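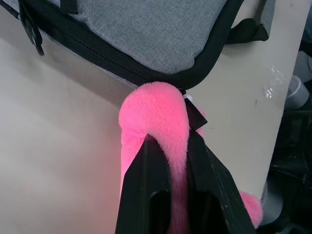

3 min read · 20 replies, best ones shown

One bag for everything: does it work past day four?

nollmont_nevzat
July 11, 2026
I've been a one-bag traveler since March, and I'd like to hear from people who have kept it up longer, because I'm starting to suspect it's a cult with good zippers. Nine days in the Faroes next month, one gray backpack, no checked luggage. My partner says I'll be wearing the same shirt in every photo. My partner is right. Is there a trick, or do you all just smell like that?

birtheskov
The trick is laundry. Sink, bar soap, roll the shirt in the hotel towel and stand on it. I've done three weeks on two shirts. Nobody at the office in Aarhus noticed, though I did get my own table at lunch.

Findilitz
Counterpoint: a suitcase. It has wheels. They've been around a while.

birtheskov
Enjoy your wheels on cobblestones.

Findilitz
I have. I sounded like a freight train and arrived with dry underwear.

nii_ayaaba
Nine days is fine. Past that you're packing for an idea of yourself. I did 91 days with a bag about that size and came home owning four hats, so make of that what you will. Things I'd cut first: the second pair of shoes, the "nice" jacket, any book over 300 pages. Things I'd never cut: earplugs.

nollmont_nevzat
The book is 640 pages. It's staying.

nii_ayaaba
Then it's your pillow.

elinborg_l
I grew up in the Faroes, so let me help. You don't need variety. You need one wool sweater and a rain shell that does what the label claims. We all wear the same thing every day too. Skip the umbrella unless you want to give it to Norway. And sink laundry will NOT dry there, sorry Birthe. Mine once took four days and came off the line wetter.

birtheskov
Merino dries anywhere.

elinborg_l
Tell that to Klaksvík.

SigneK
Has anyone asked what the airline allows? I paid more for a bag at the gate than I did for the seat. They put it in the little metal box, it didn't go, and I had to kneel on it in front of the whole line. Measure it full. A bag measured empty is a rumor.

Findilitz
Suitcase people measure once and then go have a coffee.

SigneK
Suitcase people pay extra and wait at the carousel. I've seen you there. You don't look happy.

Dinix
Unpopular opinion, packing cubes are a scam. It's putting bags in a bag. I switched to just rolling everything and shoving, and the only thing I lost was the charger, which I found in a sock in the next country.

nii_ayaaba
You're describing the exact problem cubes solve.

Dinix
I'm describing an adventure.

nollmont_nevzat
OK, decisions so far: one sweater, one shell, three shirts, the book, no cubes, one cube. I'll do a full test pack tonight and weigh it on the bathroom scale.

Findilitz
Wheels. Last offer.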